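Maintenance and Recalibration of the Two-Finger Gripper Cell
Student Project Report, Flumau Technical Institute
10 June 2021

1. Purpose

The project group was assigned the care of one gripper cell in the Brurndale laboratory. The cell had been in regular use since December and no longer closed evenly on thin parts. The group was asked to restore even closing and to write a service routine for later classes.

2. Work Performed

The arm was locked out before any cover was opened. Both fingers were removed, cleaned and refitted, and the mounting screws were tightened in 2 stages. The wrist cable was replaced after wear was found at the clamp -- a fault not listed in the earlier service log. The Girkik control software was then set to its default values, and the zero position was taught again.

Closing was tested with a gauge block over 125 cycles at 80 percent speed. The cell missed its position 14 times before service and 2 times after it. Both remaining misses occurred in the first minutes of operation.

3. Condition After Service

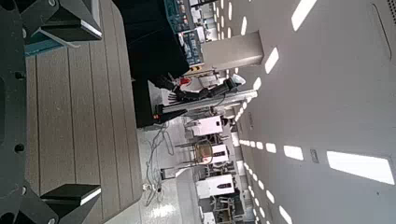 L. Ung

The wrist camera has both black fingers in view, one on each side of the gray wood-grain surface, with white edges on their angled tips. A second arm with a multi-fingered hand stands beyond on a silver metal pole. The cables on the floor should be routed and tied before the next service.

4. Recommendations

Finger screws should be checked monthly. A warm-up run should be added to the start procedure, and the wrist cable should be inspected at the clamp whenever the fingers are removed.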